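Clamel Publishes Results of Side-by-Side Gripper Trials

Bench study compares three end-of-arm options on 11 everyday tabletop jobs; full task sheets and scoring forms available in November

Thursday, September 7, 2023 – Clamel, an independent test shop for small robot arms and tooling, today released the results of a bench study comparing three grippers on the same two-arm station. The study covered 542 scored attempts across 11 tabletop jobs, including picking up flat objects, opening and closing containers, handling cloth, and working on a whiteboard.

The study was paid for by Clamel and run at its own lab. The makers of the three grippers supplied standard production units and were shown the results before release. They did not choose the jobs or the scoring rules.

The three products tested were the Heleo two-finger parallel gripper, the Bandara adaptive gripper, and the Ernik compact gripper. All three are sold for use on light arms and are often considered by the same buyers.

"People call us and ask which gripper is best, and we have never had a good answer for them," said Janaka Weerasinghe, who directs testing at Clamel. "We could tell them the rated force and the stroke, but they can read that on the data sheet. They want to know if it will pick up a marker and still be holding it straight a minute later. So we tested that."

How the study was run

Each gripper was mounted in matching pairs, one on each arm. The arms, the controller, the table, and the lighting stayed the same throughout. Operators drove the arms by remote control for all scored attempts. Clamel chose remote operation so that the results would reflect the hardware and would not depend on how well a particular piece of software had been trained.

Four operators took part. Each operator was given a practice period with every gripper before scoring began, and the order in which they used the grippers was changed from one operator to the next. An attempt was scored as complete, partly complete, or failed. A dropped object counted as a failure if it left the table and as a partial if the operator could recover it without help.

Fingertips were the standard ones shipped by each maker. Clamel considered fitting a common rubber tip to all three products but decided against it, as most buyers use the tips that come in the box, at least for the first few months.

Whiteboard tasks

The whiteboard jobs drew the most interest from the test team. In the writing job, the board lies flat on the table and the operator must pick up a dry-erase marker and write the capital letters A, B, and C. The letters do not need to be neat. They are scored on whether a person who did not see the attempt can read them. Spacing, slant, and stray strokes are noted on the form but do not change the score.
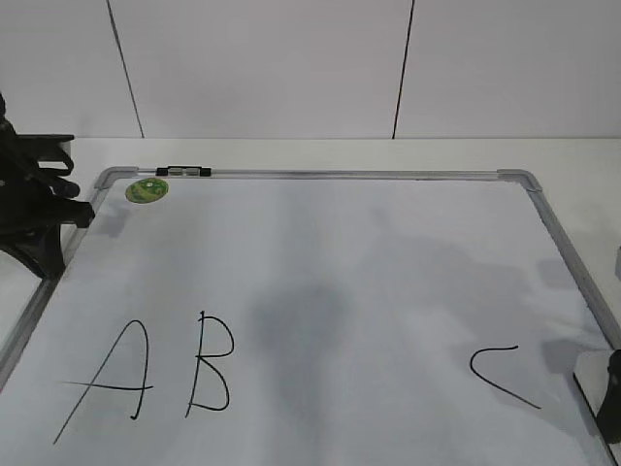
Letters A, B, and C in black marker on a dry-erase board at Clamel's two-arm test station.

A marker is a hard thing for a gripper to hold. It is round and smooth, and pushing the tip against the board tries to turn it in the fingers. With the Heleo gripper, most failed attempts came from the marker rotating on the downstroke of the A or the stem of the B. With the Bandara gripper, the fingers wrap partly around the barrel and rotation was rare, but operators found it harder to judge where the tip was, and long strokes tended to run past their intended end. The Ernik gripper held the marker well when it was picked up near the middle and poorly when it was picked up near the cap end.

The C gave trouble with every gripper. A curve needs the wrist and the arm to move together, and small delays in the controller show up as flat spots or a tail at the end of the stroke. Clamel lists this as a limit of the station as a whole and did not assign it to any one product.

"You can see the whole chain in one letter," said Kasun Sultana, a senior test engineer at Clamel. "If the C comes out badly, it might be the grip, or the wrist, or the lag, or me. We wrote a lot of Cs trying to sort that out, and for some of them we still can't say."

A second job asks the operator to pick up an eraser and clear the board. All three grippers did well here. The main difference was in how much downward force operators applied. The Bandara fingers give slightly under load, and operators reported that this made it easier to keep the eraser flat.

The third whiteboard job is to lift one side of the board off the table and set it down again using both arms. The compact body of the Ernik gripper was an advantage, as it could get its lower finger under the rail of the board at a shallow angle. The larger Bandara housing often touched the table first.

Summary of findings

No gripper came out ahead on every job. The main findings were:

Heleo: Highest share of complete attempts on boxes, blocks, and other objects with flat sides. Easiest for new operators to learn. Weakest on round tools held against a surface.

Bandara: Highest share of complete attempts on markers, bottles, and cloth. Slowest to open and close. Its size made work close to the table more difficult.

Ernik: Best at thin and low objects, including cards, lids, and the edge of the whiteboard. Results varied more from one operator to the next than with the other two products.

Clamel also recorded setup and service time. Changing one pair of grippers for another, including cabling and a check of the zero position, took 12 minutes for Heleo, 11 minutes for Ernik, and longer for Bandara, which uses a separate power lead that has to be routed along the arm. No gripper failed outright during the study. One Heleo unit needed a fingertip replaced after the rubber began to lift at a corner, and one Ernik unit was reset twice after losing its connection to the controller.

Limits of the study

Clamel asks readers to keep several points in mind. The study used one model of arm and one controller, and results may differ on other equipment. Remote operators adapt to the tool in their hands, and they got better as the study went on. Changing the order of use helps with this but does not remove it. The study did not look at heavy loads, wet conditions, or long-term wear, and it did not compare prices.

The study also did not test programmed or learned control. Clamel plans to repeat a smaller set of the jobs under software control next year, using the same scoring forms – though the writing job may be changed to include a straight line and a full circle before the letters, so that problems with the station can be found before scoring starts.

"I would not buy a gripper from our table of results alone," Weerasinghe said. "I would look for the two or three jobs that are closest to mine, read the notes for those, and then ask for a loan unit. The notes are longer than the table for a reason."

Availability

A summary of the results is available now from Clamel at no charge. The complete package, with task sheets, scoring forms, operator notes, and a parts list for the test station, will be released in November. Labs that want to run the same jobs on their own equipment may copy and change the forms freely. Clamel asks only that changed versions be marked as such.

Makers of grippers, arms, and controllers may submit products for the next round. Up to 10 products will be accepted. Submitted products must be on sale at the time of testing, and prototypes will not be accepted. There is no fee, and units are returned after testing.

Clamel will hold open bench sessions for buyers who want to try the three grippers in person. Visitors can drive the station themselves on any of the jobs in the study, including the whiteboard jobs. Sessions are booked in advance through the Clamel front office, and each one is limited to a single group.

About Clamel

Clamel tests robot arms, grippers, cameras, and controllers for small manufacturers, research labs, and schools. Its work includes bench comparisons, acceptance testing, and help with writing purchase requirements. Clamel does not sell or distribute robot hardware.

Press contact

Kasun Sultana
Clamel Test Engineering
Interviews and bench visits by appointment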